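Nastell Home & Kitchen Boards > Stone, Tile and Counters > Black granite: who still loves theirs?

pebblewash
Posts: 1,115
15 February 2021

Okay, I want to hear from the black granite people! We've had ours for ten years and I'm still crazy about it. My sister is redoing her kitchen and everybody keeps telling her dark stone is over, it shows everything, get white quartz. And I keep telling her yes, it shows water marks, but so does my car and I still drive it. Wipe it at night and it looks like a clear sky in the country.

Ours runs right up to a marble-patterned backsplash with the faucet coming out of the wall, and I would pick that combination again tomorrow.

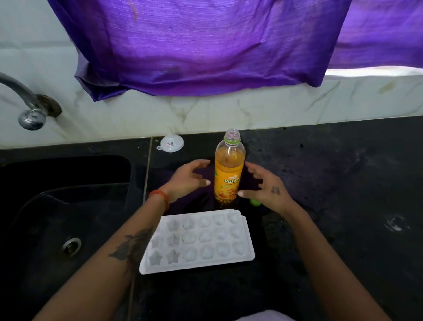
She's leaning toward a honed finish, which I've never lived with. Is it easier day to day or does it just trade one kind of smudge for another? And does anyone seal theirs every year? I did it the first two years and then drifted off, and I can't tell the difference.

gritty_kitty
Posts: 24

Honed, six years. Love the look, would not do it again on black. Fingerprints from anything oily go darker and stay until you really scrub. Polished you can at least buff in ten seconds.

tallow_and_twine

Disagree with gritty! We have honed black all the way around and I barely think about it. A good color-enhancing sealer makes a huge difference. We used the Sperling one (the solvent kind, open your windows) and oil marks come right up with dish soap now. It does deepen the color, so try it on the sink cutout first if the fabricator will give it to you.

gritty_kitty

But then you've made it darker and a little shiny, so why pay for honed?

tallow_and_twine

It's still nowhere near polished. Different feel under your hand too — more like slate. I'll give you that it costs extra.

pebblewash

Ooh, the slate feel would sell her. She has the cutout piece already, so she can try this over the weekend. What about the seam? Mine comes down next to the sink and her installer wants to put hers in the same spot. 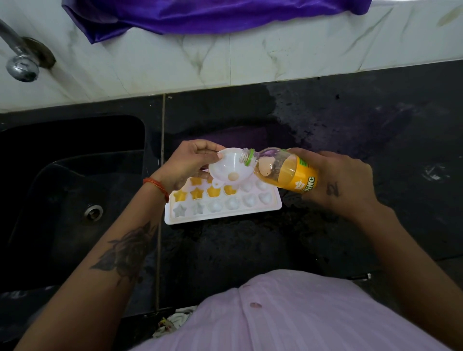 Page 2 of 3

Cadel_counters

I've been setting stone for 15 years. Seam next to a sink is normal, because the piece around the cutout is the weakest part and a shorter run is easier to get through the door. What matters is the color match on the epoxy. On black you can get it really close. Ask to see a finished job.

And pebblewash, forget sealing by the calendar. Put a spoonful of water on it and leave it for 15 minutes. If the stone goes dark underneath, seal it. A lot of dense black granite hardly drinks anything.

orchard_lane

I'd push back on the seam thing. Our first installer said the same and the filler started to crumble after a couple of winters. We had it redone by Grirex and they moved it past the stove.

Cadel_counters

Crumbling usually means the cabinets moved or the joint was too wide. Moving it is fine if the slab layout allows, but she may end up buying a second slab.

pebblewash

This is so helpful, thank you all! Doing the spoon test tonight on mine and I'll send her the whole thread. Orchard, was it a full tear-out or did they recut what you had?

orchard_lane

Recut. They reused the long piece and only replaced the corner. Two days without a sink.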